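Flowers Around the House: An April Gallery

Every spring I get the itch to move everything in the house about two feet to the left, and this year it started with the flowers. My friend Lucrezia Cocco had been telling me for ages that I own too many vases and use too few of them, and she was right, so I pulled the whole lot out of the hall cupboard one morning and went from room to room with an armful of stems until I was happy (or tired, it was hard to tell by then!).

I'm a great believer in artificial flowers, by the way. I used to be a snob about them, but we get so little sun on our side of Dromville that real ones sulk on me, and a good yellow daisy that never drops a petal is a cheerful thing to walk past with your coffee.

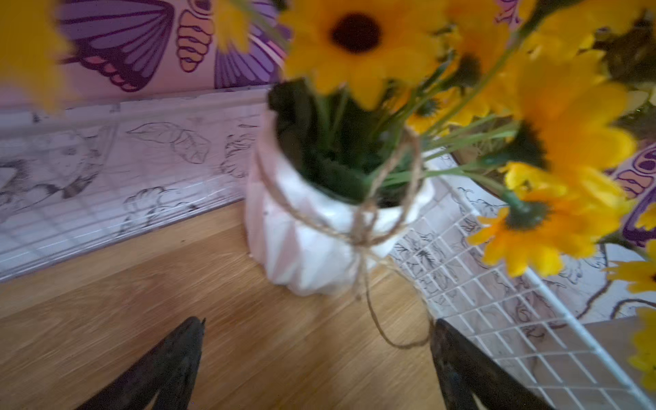 My favorite of the bunch has to be the white vase with the folded, origami sort of panels and that soft pink tint. I do love it with yellow! The jute twine around the neck is knotted at the front with a loose loop left hanging, and I go back and forth on whether to trim that loop. Sandro Lombardi, who has the better eye of the two of us, says to leave it alone, so for now it stays.

If you'd like to try something similar, start with plenty of greenery packed into the mouth of the vase, more than you think you need, and then let the flowers lean out of it at different heights. Long stems want to fan to one side and I let them. I spent years fussing mine into a neat dome and they always looked like a hat.

Give silk and plastic petals a dusting every couple of weeks with a dry, soft paintbrush. Ours is 3 inches wide and came from the bottom of a toolbox, and it does the job beautifully, though do get right down into the centers, where the fluff likes to settle.

Next on my list is the upstairs landing, which has a deep windowsill and at the moment nothing on it but a lamp I've never liked. I'm thinking something blue, and if you have ideas for it, please do leave me a note in the guestbook.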